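Windbridge Community Kitchen
Dining Room and Serving Area – Walk-Through Checklist
Inspected by: Ruth Ríos
Date: 8 Aug 2023
Copy to: Hongjun Song, kitchen lead

Marks used: OK / Fix / Watch

1. Entrance and walkways
Front door opens fully and closes on its own – OK
Mat lies flat, no curled corners – Fix
Path to the restrooms clear – OK
Exit signs lit – OK
Comment: The new door closer is wonderful! A kid can push it open now and it doesn't slam behind them. The mat by the coat hooks has one corner that keeps lifting. Tape is fine for this week, but please order a heavier one from Galtia when you send in the October list.

2. Tables and chairs
Legs tight, no wobble – Fix (table 4)
Edges smooth, no splinters or chips – OK
High chair straps and buckles – OK
Space between chairs when occupied – Watch
Comment: I sat in every single chair and rocked it, and the only trouble in the whole room was table 4, back left leg. Quarter turn with the wrench and check it again after lunch. When the family table is full, the aisle behind it gets tight with a stroller. Try moving that table toward the window.

3. Children's place settings
Plates free of chips, cracks and rough rims – OK
Forks checked for bent tines – OK
Cups sit flat and don't tip easily – Watch
Placemats wiped on both sides – OK
Sharp knives kept off children's settings – OK
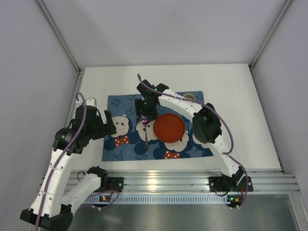
Child's setting: plate on the mouse placemat, fork to the left, cup at upper right.

Comment: I love how much care goes into these! The mouse placemats are a huge hit, and kids who used to wander off with their food will sit down and stay put if they get one. Run a finger around every rim before stacking, and pull anything that catches. Two of the older cups in the bottom bin rock when you set them down, so please retire those.

4. Serving counter
Hot food holding temperature logged – OK
Serving spoons, one per dish – OK
Allergy cards in front of each dish – Fix
Sneeze guard clean and secure – OK
Comment: The log is complete and I could read all of it, which made my morning. The rice pudding had no card and it contains milk. Cards go out before the food does, every time. Blank ones are in the drawer under the Meng toaster.

5. Dish return and washing
Floor mats in place – OK
Sanitizer strips in date – OK
Racks not overloaded – Watch
Broken glass bin labeled – OK
Comment: Racks were piled high at the end of the rush, and plates were touching. Send an extra load through – it's a short cycle. Floor was dry all the way to the back door, great job there.

6. Fire and first aid
Extinguisher, tag 832, gauge in the green – OK
Extinguisher, tag 456, gauge in the green – OK
Fire blanket reachable – OK
First aid kit stocked – Fix
Comment: Low on blue bandages and burn gel. The Flalter kit refill has both, item 315 on the supply sheet.

To do before the next walk-through
Table 4 leg – Hongjun
Entrance mat – Ruth
Allergy card for the pudding – Hongjun, done while I was there
Two rocking cups out of the bin – Ruth
Kit refill – Ruth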